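Clubs > Flurnside Robotics Club > Handbook > Section 3: Picking Up Spoons

Print this page | E-mail this page

27 March 2020
By the Flurnside handbook team

Section 3. Setting up and running the spoon task

Welcome back! By now you should have your pair of Drilby hand grippers put together and checked, and if you don't, please go back to Section 2 and take your time with it (we would much rather wait for you than have you fight with a loose jaw all afternoon). The spoon task is where most of our new members start, and it is harder than it sounds, because a spoon is thin, shiny and a little bit slippery at the neck.

Before you begin

Clear a stretch of table and wipe it down. Lay out your spoons with some space between them, handles pointing away from you. They don't need to be perfectly lined up, and in fact a little untidiness is good practice.

1. Take one gripper in each hand, with your fingers curled under the body and well back from the jaws.

2. Open and close both grippers a few times. The pads should meet flat. If one pad leans, snug up its screw and try again.

3. Start your recording in Closel and wait until the counter is running before you move.

4. Bring the left gripper down to the first spoon and close on the neck, just above the bowl. Go slowly! Hold it there.

5. Now bring the right gripper over the second spoon with the pads wide open, one on each side of the handle, and stop for a breath before you close.
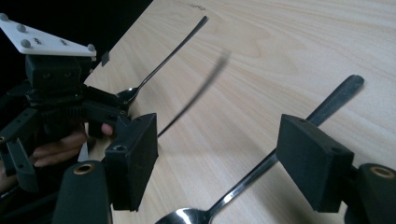
Ntuli wrote in the margin of the September copy that beginners should practice step 5 by itself, with the left hand resting in a lap, until the stop before closing feels natural. We think that is very good advice and have been passing it along ever since.

6. Close the right gripper gently, lift both spoons a little way, and set them down again in the same spot.

7. Stop the recording and give it a name before you start another. A full set is 20 tries.

Caution: Keep loose sleeves and long hair away from the gear teeth, and never let a fingertip wander between the pads.

Note: If your wrists get tired, put everything down and rest, even in the middle of a set. Closel keeps your place, and you can pick up again at the next try whenever you're ready.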